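Flostance Trims Growth Outlook for the Nendgate Region

(Wollotwood, 19/06/2021) - The Flostance Institute for Economic Research has lowered its growth forecast for the Nendgate region to 3.1% for the current year, down from the 3.8% it projected in March. The institute attributes the revision to higher freight costs and slower spending by households on goods for the home.

According to the quarterly outlook, prices paid by consumers in the region are expected to rise by 2.7% over the year. The March edition had projected an increase of 1.9%. Food and fuel account for most of the difference, while rents have remained stable in all districts except Wollotwood, where they rose by 2.2%.

"Demand has recovered, but supply has not kept pace with it," said Aliki Gkikas, chief economist of the institute. "Firms report longer delivery times for basic inputs, and a growing share of them intend to pass the added cost on to their customers before the end of the year."

The outlook draws on a survey of 1260 firms in manufacturing, retail and transportation. Retailers of bedding, furniture and household plastics reported the weakest sales, with orders below the level of the previous quarter.
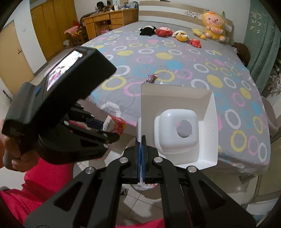

Employment

The labor market continues to improve. Employers in the region added 3227 jobs in the first quarter, led by warehousing and health care. Manufacturing recorded a net loss of 512 positions, most of them at suppliers to the Kokkonen shipyard, where work on two vessels has been postponed. The institute expects the unemployment rate to end the year at 5.4%, unchanged from its earlier projection.

Ratree Sukprasert, director of the Nendgate Chamber of Commerce, said that the chamber would ask the regional government to extend its loan guarantee program for small firms. The program supports businesses in 16 districts and is due to expire at the end of the year.

For next year, the institute maintains its growth forecast of 3.4%, on the assumption that freight rates return to their earlier levels by spring. A further rise in fuel prices is listed as the main risk to the projection. The next quarterly outlook will be published in September.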